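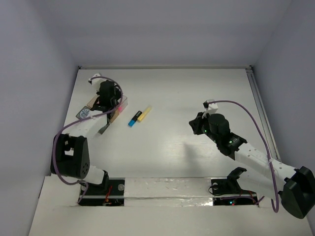
Aisling Keogh had to make 80 examples before she could go home, and at seven in the evening she had made 78.

The work was simple to explain. She held the two handles, the two arms followed her hands, and the machine from Drornunov remembered everything. Pick up the marker, put it in the container. Then take it out, lay it on the table, begin again. Her mother in Stanotholm asked on the telephone what she was teaching it. "To tidy," said Aisling, and her mother laughed for a long time, for she remembered the bedroom.

Doherty, who led the group, had one rule. Every example must be clean. If the hand trembled, if the fingers closed on air, she should delete it and do it once more.

She started number 79. The left arm waited over the container and the right one came slowly across the table to the yellow marker. She was tired, and she came in too low. The fingers pushed the marker and it rolled. Without thinking she made the small movement she always made at home when a pen rolled on her desk: a little tap from the other side, to stop it, and then the grip. The marker went into the container.

She looked at the delete key. It was not clean. Doherty would call it noise.

She thought about the new machines in Istov, which would learn from her hands and never meet her. Some morning in September a marker would roll there too, and an arm would either know the little tap or not know it.

She pressed "keep." Then she made number 80 very correctly, put on her coat, and wrote in the log: 80 done, 2 deleted, one of them a little strange, please leave it in.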